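Section 2: Building Your First Outfit Board

Welcome to the fun part! Your Clokaron account is open, your closet is still blank, and by the end of this section you'll have a board full of looks you can scroll through while the coffee brews. Set aside an hour if you can (two if you own as many cardigans as I do).

Before you start

You need the Clokaron app, a phone or tablet, and a plain bedspread or wall to photograph clothes against. A basic closet holds 800 items. If you moved over from Srithong, your old closet comes with you, tags and all, and you can skip to step 5.

Note: Shoes count as one item per pair. Earrings too!

Adding your clothes

1. Tap Closet, then the plus sign. Choose Single to add one piece or Batch to add a whole pile.

2. Lay the first piece flat with the sleeves out and snap it from straight overhead. Wrinkles are fine. The cutout tool is wonderfully forgiving with denim and knits, and a bit fussier with sheer fabrics and fringe.

3. Check the outline. If it has nibbled off a hem or a strap, pick the Restore brush and paint it back in.

4. Give the piece a type, a main color and a season. You can add your own tags here as well, and please do, they make searching so much more fun. Mine include "wedding guest," "bad hair day" and "goes with the rust boots."

Caution: Deleting a tag takes it off every piece that carries it, and there is no undo. Rename the tag if all you want is a different word. 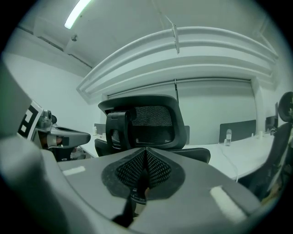
Figure 1. Gray housing with black honeycomb mesh vent.

Putting a look together

5. Open Boards and tap New. Name the board after an occasion or a mood, whichever gets you excited.

6. Drag in a top and a bottom, or a dress. Pinch to resize, and press and hold to send a piece behind another one, so a tucked tee sits under the waistband the way you'd wear it.

7. Add shoes and a bag, then tap Shuffle Shoes just to see what happens. A slip dress you've only ever worn with sandals may look fantastic with chunky loafers.

8. Tap Save Look. A board can hold as many looks as you like. Uliana Dmytriv, who wrote the color wheel chapter, has nearly 2000 looks saved and is still going.

Note: Looks saved while you are offline carry a small gray dot until they sync.

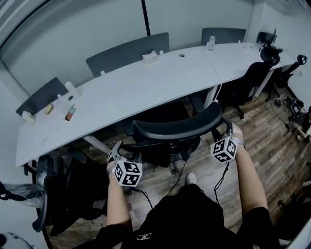 Matching colors with Plustar

Plustar is the color helper built into every board, and it's a treat to play with. Turn it on under Boards > Tools.

9. Tap any piece in a look. Plustar rings the items in your closet that share its undertone.

10. Slide from Calm to Loud. Calm keeps you in neighboring shades, while Loud goes hunting for contrast (mustard with lilac, anyone?).

11. Tap a ringed item to swap it in. Tap it again to put the first one back.

Caution: Plustar reads color from your photos. Clothes shot under a yellow bulb will be matched as yellower than they are, so retake those by a window.

To share a finished board with friends or print it as a packing list, go on to Section 3. Grastton calendar users will find the link-up steps there too.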